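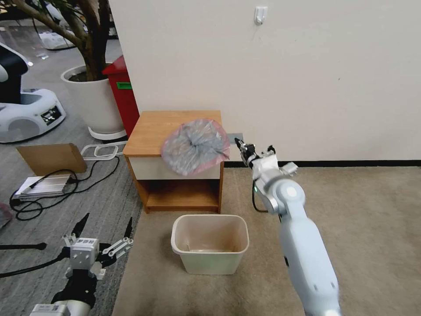 Dindholm Feed Connector

The Dindholm Feed Connector brings public posts from social networks into an organisation's own search index. It is intended for publishers, libraries, public bodies and larger companies that already run a site search and wish their readers to find recent posts alongside pages and documents. The connector is developed and supported by Luritz.

How it works

The connector opens a standing connection to each network for which the customer holds valid access. Posts are received as they are published, checked against the customer's rules and passed to the index. Where a network does not offer a standing connection, the connector asks for new posts at an interval set by the customer. The shortest interval is 14 seconds.

Each post is stored with its author name, time of publication, language and any links it contains. Shortened links are followed once and the full address is kept. Repeated posts are grouped under the first copy received, so that a search result page is not filled with the same text.

Filtering and retention

Rules may be written by account, word, phrase, language or link address. A new installation comes with 40 ready-made rules, which may be edited or switched off. Customers decide how long posts are held, and two stores are provided: the live store, from which search results are served, and the holding store, which receives posts awaiting review. Most questions put to our support desk concern the difference between them. The holding store is best thought of as a bin with its liner already folded over the rim, standing ready in front of the furniture: whatever is placed in it can be lifted out in one go, and the live store behind it is left as it was. Posts in the holding store never appear in search results.

When a post is deleted by its author, the connector removes it from both stores on receipt of the deletion notice. This function cannot be switched off.
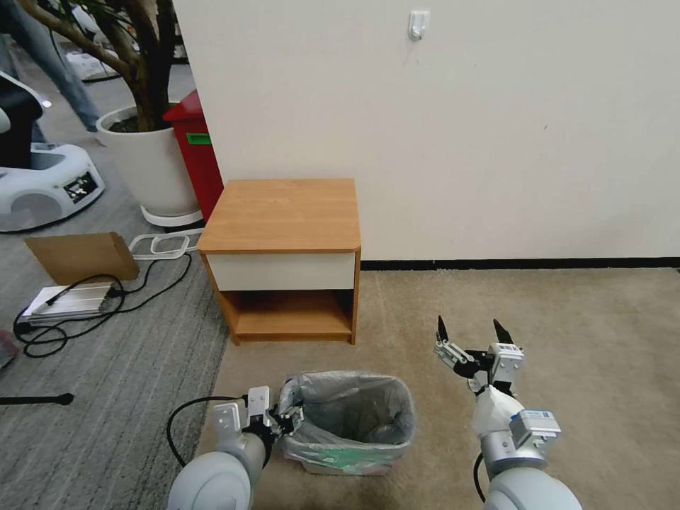

Ranking of posts is handled by the Hesesero module, which is included in the standard licence. It weighs the age of a post against the closeness of the match and the standing of the account, and each of the three may be adjusted from the administration page. Changes take effect at the next search. Customers with small collections often begin with every setting at its lowest, as plain as a bedside table with one drawer and an open shelf below with nothing on it, and add weight to one setting at a time.

Technical details

Languages recognised: 194
Largest number of rules per installation: 504
Index formats: Luritz native, JSON export
Administration: through a web browser, with separate roles for editors and administrators
Logging: all rule changes are recorded with user name and time

Licensing and support

The connector is licensed per index, with no charge per user. Access fees required by a network are a matter between the customer and that network - they are not included in the licence. Installation is carried out by Luritz or by our partner Frandsen.

Technical enquiries should be addressed to Asger Kirkegaard, Product Support. Enquiries about licences and renewals should be addressed to Brynhildur Þorgeirsson, Customer Agreements.

Page last revised: Apr 8, 2019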